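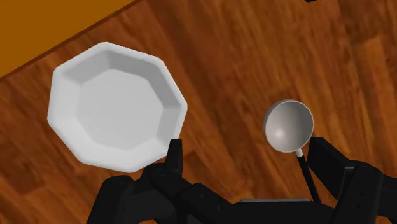 Edgars Kazlauskienė reckons the second batch went grainy from stirring it too long off the heat, and that I should have pulled it and poured the minute it looked like thin custard. Fair enough. He's made a lot more balm than I have.

March 21, 2024

So, batch 19 of the hand balm (still calling it Cutis until somebody comes up with a better name!). Same beeswax as last time, same sunflower oil, but I swapped the shea for the Ullia stuff because we'd run out of the other one. Smells a bit nuttier, which I quite like, though I can see it fighting with the lavender.

Melted the wax first, then the oil, then the shea last with the heat right down. Poured at a slightly lower temp than in November and got far less of that sunken crater in the middle of the tins. The first 2 tins still dipped. I'd filled those before warming the rest, so next time all the tins go on the warm tray together and we'll see.

Texture on the skin: softer than batch 18, drags a little, sinks in slowly. I had it on while doing the invoices and left greasy thumbprints all over the Bedoya order, sorry about that. Might drop the oil by a few grams and leave the wax alone. Last time I changed both at once and learned nothing at all.

Labels came back from the printer and the colour is off again, more mustard than honey. Using them anyway, there are 100 of them and they weren't cheap.

Jobs for whoever's in next: lids on the tins once they've set right through, wipe the rims, write the batch number on the bottom (the BOTTOM, please, it rubs off the sides). Also we're low on lavender, and the good funnel has gone missing.

We use cookies to remember your preferences and see how this site is used. Accept all | Manage settings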